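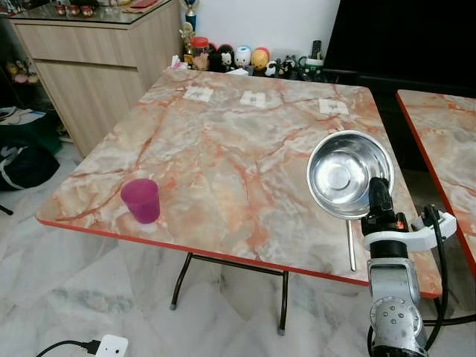
Brulton, Mar 19, 2026

Hi all,

Replying to the list instead of off-list, as a couple of you wanted the numbers too. The earlier message first, trimmed a bit:

> We're just getting going in Drumia with our own kitchen set and I'd
> like to hear how the Brestside people split up their recordings. Do
> you keep one layout and repeat it until you have plenty, or move
> things every time? We tried the first and our policy reaches for the
> same spot on the table no matter where we put the pot. Also, do you
> throw out the clumsy ones?

Oh, I know that reach so well! Ours did exactly the same thing all winter. We had a lovely big pile of episodes with the pan in one place, and what the model learned was the place. Move the pan a hand's width and the arm went down confidently onto bare tabletop.

So now we move things every time. The saucepan gets a new spot and a new handle direction before each episode, and the cup goes wherever the person setting up feels like putting it (people have habits, so swap the person too). The count as of last night is 1916 episodes kept, and the target for this round is 2000, so we're nearly there and I'm already bossing everyone around about the next one.

We record in ordinary homes with the family's things left on the shelves - trophies, mugs, little figures, the TV, all of it. I used to tidy up first. Then we took a model trained on the tidy rooms over to the Villanueva house and it fell apart, so I quit tidying. The one thing I do fuss over is the tabletop. Shiny marble patterns plus shiny steel are hard going for the wrist view, and I want lots of that in the set, under different lighting if you can get it.

On the clumsy ones: I keep them if the job gets done in the end. A slow approach, a second try at the rim, a bit of dithering over the handle, all fine by me. I drop an episode if the operator gives up halfway or if one of the 2 views has a gap in it. We did lose a whole afternoon to that last one, with the wrist view lagging behind the head view and none of us catching it until we played them side by side. Please do play them side by side - the first few of every session, before you record any more.
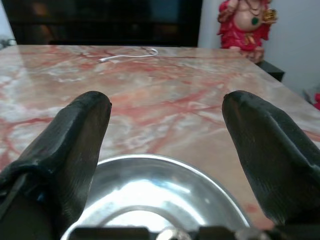
Should every episode start with the gripper in the same pose?

Vary it a little, by a few inches and a bit of tilt, and keep the fingers open at the start so the first grasp is always part of the recording.

I'll put our setup sheet in the shared folder this weekend. It's mostly notes to ourselves and the spelling is terrible, but the part on naming your sessions might save you some pain. If Drumia wants to trade a batch in April, I'd love to try your kitchen things in our training mix - send whatever you have, messy is fine.

Talk soon, and say hi to the rest of the crew over there!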